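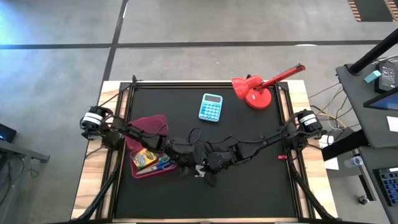

So can we train a two-arm policy on fewer demonstrations if we pick them more carefully? So far it looks that way, at least for the desk-tidying tasks, and I'm a lot more hopeful than I was when I wrote to you last.

Progress report, Skorkotance project
3 September 2025

Quick recap of August. We now have 1,283 demonstrations on the two-arm table, all with ordinary desk stuff - pencil box, crayons, scissors, calculator, the red lamp. The filtering method (we've been calling it Eltier, sorry, the name stuck) scores each one for hesitation and throws out the jerky ones before training. With roughly half the data gone, the policy did as well as the one trained on everything, and on the handover tasks it did better! I did not expect that, so I reran it with 2 different seeds and got the same picture.

The not-so-great part is small objects. When both grippers have to work close together, the arms hide whatever they're holding from the head view, and the scoring gets confused and calls a careful move a hesitation. I've tried weighting the wrist views more, which helped a bit, but I'm not happy with it yet.

Money is fine. We're under on equipment and slightly over on operator hours, and I'd like to move some from one to the other if De Bruijn is okay with that.

Next up: 6 new tasks, then the repeat run on the Braltden setup, which has the same arms but a different table. I'll send the full results table once that's done.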